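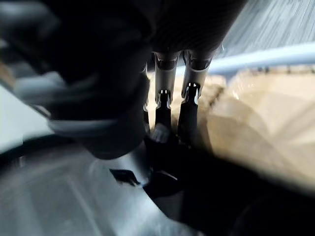

Brulia police drop case of the man who sat in his own car

BRULIA, September. The town of Brulia has withdrawn its loitering citation against Ynyr Gittins, who was ticketed this summer while sitting in a car he owns, in a driveway he also owns, eating a sandwich he had paid for.

The citation was dismissed in municipal court after a hearing that lasted 15 minutes, two of which were spent finding the right folder.

According to the police report, a caller told dispatch that a man had been sitting in a parked car on Zemmont Street "for a while" and "looking at the house." Officer Konrad Aigner arrived at 7 in the evening and asked Gittins what he was doing there. Gittins said he lived there. Aigner asked whether he could prove it. Gittins pointed at the mailbox, which has his name on it.

The report describes this answer as "evasive."

Things went downhill. Gittins asked if he was being detained. Aigner said he was just having a conversation. Gittins said that in that case he would like to finish having it and go inside. Aigner said he couldn't do that yet. A second cruiser pulled up, then a third, and by the end of it there were six officers on the lawn, one of whom, the report notes, "secured the hedge."

Gittins declined to hand over his driver's license on the grounds that he wasn't driving. His wallet was in the kitchen in any case, and he offered to go and get it. This was refused as a safety risk. He was then written up under the town's loitering ordinance, which forbids remaining "in a public place without apparent purpose."

His attorney, Carys Maddocks, spent most of the hearing on the words "public place." She brought the deed. She also brought a survey map, a property tax bill and a letter from the town, dated last spring, telling Gittins to trim the very hedge that was later secured.

"I had more," Maddocks said outside the courtroom. "I had a water bill. I was looking forward to the water bill."

Judge Llinos Craddock asked the town whether it disputed that the driveway belonged to the defendant. The town did not. She asked whether it disputed that the car belonged to the defendant. The town said it had no position on the car. She then asked what the apparent purpose of eating a sandwich might be, and when no answer came she dismissed the citation and called the next case, a barking dog.

Police Chief Elin Griffiths said the department stands by its officers, who responded to a call in good faith and stayed professional throughout. She said the ordinance would be "looked at," and that officers would get a refresher on when a person can be required to show ID. Asked when, she said the schedule was being worked out. Asked about the hedge, she said she could not discuss tactics.

The caller has not been named. Dispatch records show that the same number has phoned in seven times since spring, with complaints that include a delivery driver who was delivering and a teenager "walking in both directions." All seven calls got a response. Gittins said he has a pretty good idea who it is and has decided to wave more.

The town council is expected to take up the loitering ordinance at its next meeting. The law dates from a stretch when Brulia was worried about young people outside the Merkora bowling alley, which has since closed. A similar rule in neighboring Chala was rewritten to leave out private property altogether, a change Maddocks says took one sentence.

Gittins has not said whether he plans to sue. He has asked for the return of his citation copy, which the court kept as an exhibit, because he wants to frame it. He was told to fill out a form and bring ID.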